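# Rona Play Kitchen with Sink and Hob

Item made by Colside. Suitable from 3 years.

The Rona is a free-standing play kitchen for one or two children. It has a hob with two painted rings, an oven with a drop-down door, a removable sink bowl, a cupboard under the sink and a shelf along the back for pots and jars. It is sold flat-packed and takes one adult an evening to put together, or less if you have built one of the other Colside kitchens before.

The body is birch plywood with a clear water-based lacquer. The doors and the back panel are painted, and you can choose between white, pale green and a darker blue that Colside calls Harbour. The sink bowl is stainless steel and lifts straight out, so it can be washed with the rest of the dishes.

## What is in the box

- Kitchen body in flat panels, with back shelf
- Oven door and cupboard door, both with soft-close hinges
- Stainless steel sink bowl
- Wooden tap that turns left and right
- Three control knobs, which click as they turn
- Two wall brackets with screws and plugs
- Allen key and printed instructions
- One saucepan with lid and one wooden spoon

Play food is not included. The Rona food crate and the Fuchs tea set are both sized to fit the shelf and are sold separately.

## How it plays

The knobs are the part most children go for first. Each one has a firm click every quarter turn, loud enough to be satisfying but quieter than on the older model. The tap swivels over the bowl and has no working parts. There are no batteries anywhere in the kitchen and no lights or sounds, apart from the clicks.

The oven has one slatted rack, which can go in at two heights. The window in the door is clear acrylic, not glass. The cupboard under the sink is deep enough for a stack of plates and a small basket, or for a good many soft toys, which is what ends up in ours.

The design is by Aoi Tsuji, who also drew the Colside market stall. The two pieces have the same worktop height and can be pushed together to make a corner shop with a kitchen behind it. If you want to do this, order both with the same door colour, as the panels cannot be bought on their own.

## Size and weight

The legs have two sets of holes, so the worktop can be set low for a three-year-old and raised later on. The difference between the two settings is 10 cm. Changing it means laying the kitchen on its back and moving four bolts, and the sink bowl should come out first.

The packed carton weighs 19 kg. It is awkward for one person on a staircase, so please have someone with you when it is delivered, or open the carton downstairs and carry the panels up in two or three trips.

Allow enough space in front for the oven door to drop fully open. A child kneeling at the oven needs a little more room than you might expect.

## Putting it together

Keep the screws in their bags until you need them. They come sorted by step and the bags are lettered to match the instructions. The long screws for the legs and the slightly shorter ones for the worktop look very much alike once they are mixed up on a carpet.

Build the body on a flat floor and leave all the bolts a little loose until the back panel is in. Then tighten them in order, working from the bottom. If the oven door sits crooked, the hinge has a small adjusting screw on the inside – half a turn is usually enough.

The wall brackets must be fitted. The kitchen is stable in normal play, but a child can pull on the back shelf, and the brackets stop it from tipping. The plugs supplied are for solid walls. For plasterboard you will need a different type, which any hardware shop will have.

## Cleaning and care

Wipe the wood with a damp cloth and dry it afterwards. A drop of washing-up liquid is fine. Do not use scouring cream, bleach or furniture polish, as these will dull the lacquer. Felt-tip comes off the lacquered surfaces with warm water if you get to it the same day. On the painted doors it may leave a faint mark.

Children can use a little water in the bowl. Empty it after play and mop up anything that has run on to the worktop. The kitchen should not be kept outdoors, in a bathroom or against a radiator.

Check the bolts twice a year. The ones on the oven door work loose soonest.

## Spare parts

We keep knobs, hinges, taps, sink bowls and full sets of screws in stock. They fit every Rona kitchen made since the model was changed in February. For the older kitchen, the bowl and hinges are the same but the knobs are not, so please tell us which one you have. The older knobs are round and the new ones have a flat grip.

Replacement doors have to be ordered from the Colside workshop in Hindenach and take longer.

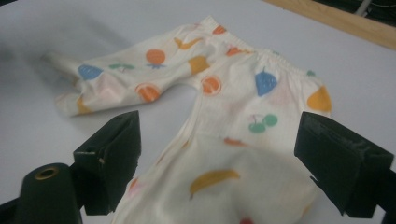
Orders for doors go in once a month. Write to Nelu Bălan in our parts department with the colour and the side the hinge is on, and he will tell you when the next batch is due. Payment is taken when the door reaches us.

## Delivery and returns

Delivery is free on orders over £50, which covers the kitchen in all three colours. The carrier will send a text the evening before. Delivery is to the front door, ground floor only.

You can return the kitchen unassembled and in its original carton. Once it has been built we can only take it back if there is a fault. If a panel is damaged on arrival, take a photo of the panel and of the label on the carton and send us both – we will replace the panel and you can keep the rest.

The guarantee runs for 3 years from the date of purchase and covers the hinges, knobs and joints. It does not cover scratches, or kitchens used in nurseries and waiting rooms. For those, ask us about the contract version, which has thicker doors and metal legs.

## Customer comments

**Mio Maruyama:** Good solid kitchen. Instructions were clear apart from step seven, where the drawing shows the shelf from behind. Our daughter has had it every day since her birthday and nothing has come off yet.

**Riku Chiba:** Bought in Harbour. The colour is darker than it looks on my screen, more of a navy. We kept it. The saucepan lid is loose and rolls under the sofa.

**Mayu Onishi:** The hinges are very good, no trapped fingers with two boys at it. I would have liked a hook or two for a tea towel. I put up a stick-on one and it has stayed put.

Hooks can be added to the side panels, which are thick enough for a short screw. Drill a small pilot hole first and keep clear of the bottom edge, where the leg bolts run.

Page last updated May 15, 2022. Prices include VAT.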